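4.2 Test of the Hatero Teardown Kit on Desktop Workstations 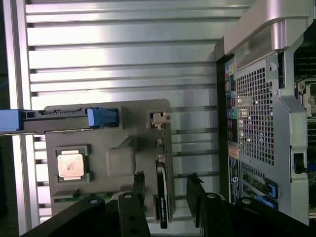
Figure 3. View from the wrist camera of the Hatero kit during a workstation trial. The two gripper fingers are in the foreground, on either side of a black expansion card. A processor chip is seated in the gray tray behind them.

The Hatero kit is sold as an add-on for robot arms already installed in small repair and recycling shops. It comes with a two-finger gripper, a wrist camera, a mounting plate and a license for the Gremodholm planning software. We bought one kit at list price and had no help from the vendor beyond the printed setup guide. The software was the release dated 12 April 2022, and we did not update it during the trials, although a newer version came out in June.

The kit was one of three products we compared. The others, Bravo and Grandora, are covered in Sections 4.3 and 4.4. All three were mounted on the same arm and given the same set of retired workstations. We used 44 machines in total. They had been kept in dry storage and were not cleaned before the tests, so dust and old paste were left where we found them.

Each trial used one part class: expansion card, processor, memory module or plastic cover. The arm began from a parked position above the work area and had to approach the part, close on it, lift it clear and set it down in a marked bin. A trial ended when the part was released in the bin, when the software reported a fault, or when the operator pressed the stop button. We logged 1,514 trials with the Hatero kit over the full test period. Trials stopped by the operator were counted as failures, even where the part might have come free a moment later.

Mounting was simple. The plate lined up with the bolt pattern on our arm, and the camera cable was long enough to run to the base with slack for the wrist joint. Calibration took longer than the guide suggests. The routine asks for a flat printed target, and we had to repeat it 5 times before the reported error fell inside the allowed range. Once it had passed, it stayed good for the rest of the tests – we checked it each morning.

Reflections were the main source of trouble for the camera. Figure 3 shows a typical case. The ribbed aluminum panel returns bright highlights along the upper edges of its slats, and the curved handle on the chassis does the same along its outer rim. The planning software treats strong straight highlights as possible part edges. In our logs it often proposed a grasp on a bare rib when a card or module was in plain view. Lowering the exposure by 2 steps removed most of these false proposals, but dark parts then became harder to separate from dark backgrounds. We found no single setting that worked for both, and the kit has no way to switch exposure by part class.

The narrow fingers suit upright cards. They can pass on both sides of a card with little clearance, and the pivot linkage keeps the tips close to parallel as they close. Cards held by a retention latch were a different matter. The kit can push a latch or grip a card, but it cannot do both at once, and the software has no built-in step for releasing one before the lift. We wrote a short script that pressed the latch first and then came back for the card. Results with and without this script are reported separately.

Wear on the rubber tips deserves a note. The tips in Figure 3 are frayed at their upper ends. The vendor sells spare tips in pairs but gives no service interval, and the software does not track the number of grasps. For a shop that plans to run the kit every day, we suggest looking at the tips at the start of each shift and keeping a spare pair at the station.

Processors were the hardest class. A chip seated in a recessed socket offers very little for two fingers to hold, and the guide does not say whether bare chips are a supported part. The vendor's product page lists "boards, cards and modules" only. We kept processors in the test set so that the three products could be compared on equal terms, but these trials are left out of the totals given for the supported classes.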